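Plosance publishes care routine for its bread-handling cell, and asks buyers to doubt the brochure

GRASTBRIDGE, January – Plosance has released the upkeep notes for the two-fingered robot cell at its Grastbridge test kitchen, including the parts that do not flatter the machine.

The cell moves bread rolls between a white table and a wicker basket. It was sold to us as needing almost no attention. After 142 shifts we do not agree. The finger pads have been changed 9 times, and the wrist camera has needed setting up again on 23 occasions, usually after someone leaned on the bracket while cleaning.

"I was told to wipe it down and leave it alone," said Sobia Malik, who looks after the cell. "I tried that. By the second week it was missing the rolls by a finger's width and reporting that everything was fine."

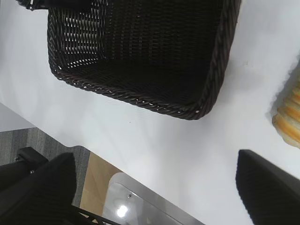 The routine now takes eight minutes at the start of each shift. The pads are cleaned with a damp cloth and checked for crumbs along the edges. The bracket bolts are checked by hand. The gripper is then opened fully and brought down over the table at low speed, with a person watching. Only after that is it allowed near a basket. Dark wicker gets a slower approach, as the camera struggles to judge depth inside it and the supplier's suggested fix, a brighter lamp, made the glare off the table worse.

Amna Swati, who runs the test kitchen, is not convinced that the new routine is the whole answer. "Fewer faults could mean better care, or it could mean we've stopped giving it awkward bread," she said. "I'd want another few months before I put my name to a percentage."

Plosance is making no claim about savings. The notes, with the fault log and the pad replacement steps, are free on request from the Grastbridge office. Firms running similar cells are invited to send in their own logs, particularly if their results are worse than ours.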